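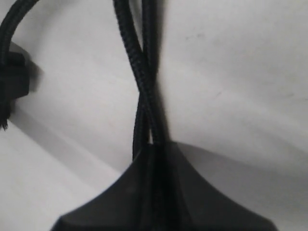
## A Sunday at the Herkavlow cord works

I had been meaning to visit Herkavlow ever since October, when I bought a hank of their line at a yard sale and could not for the life of me work out how it was put together. So when the open day was announced for Sunday, March 17, 2019, I put my name down right away, packed a sandwich, and drove the 70 miles with the radio on and a bag of my worst knots on the passenger seat (I was hoping for advice, and I got plenty of it!).

The works sit at the end of a long lane in Stosten, past the feed store, and you smell coffee before you see the door. Braulio Ponce met us with a clipboard and a very firm handshake. He has been braiding cord for most of his life and talks about it the way other people talk about their gardens – a bit of worry, a lot of pride, and strong feelings about the weather.

We started on the braiding floor. The oldest machine there is called Bermúdez, after the family it came from, and it makes a racket you feel in your teeth. Bobbins chase each other in and out around a ring, and the braid comes up through the middle looking so calm and tidy that you would never guess at the fuss underneath. Braulio let us feel the difference between a tight braid and a loose one. A tight one keeps its round shape when you pinch it. The loose one flattens, and it's kinder to your hands, and I liked it better for anything around the house. Their house line is called Ikden, and it comes in spools of 300 feet, one of which came home with me.

After the noise it was lovely to go through to the quiet room, with its pale tabletop and the curtain hanging behind. This was the part I had come for. We talked about black braided cord, how to look after it, and above all what to do about the ends, which is where all my trouble starts. A braid is only as good as its last inch, Braulio told us, and he wants that last inch bound up snug before anybody does another thing with it. I have been melting mine with a lighter and hoping.

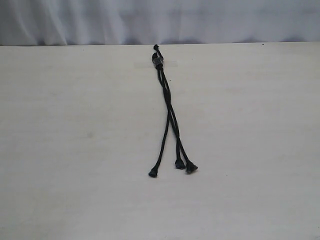 Damián Barrera told me over coffee that he never melts an end at all. He whips every one with waxed thread, pulls it down hard, and trims it the next morning, and he said he'd had the same clothesline up for 7 years that way. I am going to try it, though I can't promise I'll wait until morning.

From there we got onto twist, and I'm afraid I asked more than my share of questions. If you cross two lengths over each other and leave them alone, they'll sit nicely enough, but wind them up on your elbow the way my father did and you put a turn in with every loop. That's what makes a line kink and fight you when you pay it out. Braulio coils flat on a table, one loop over and the next one under, and he does it without looking down. 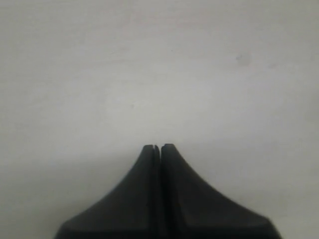

I tried the over-and-under coil myself and got it wrong the first time, and the second, and then something in my wrist caught on and I didn't want to stop. The trick is to roll the cord a little between finger and thumb as each loop goes down. Keep the loops the same size, tie them off loosely, and hang the coil up somewhere airy.

The shop was by the way out, naturally. I bought the spool, a card of waxed thread, and a short offcut for practicing on. Parking is free but muddy, so bring boots, and if you want to hear Bermúdez running, come before lunch. They switch her off at noon.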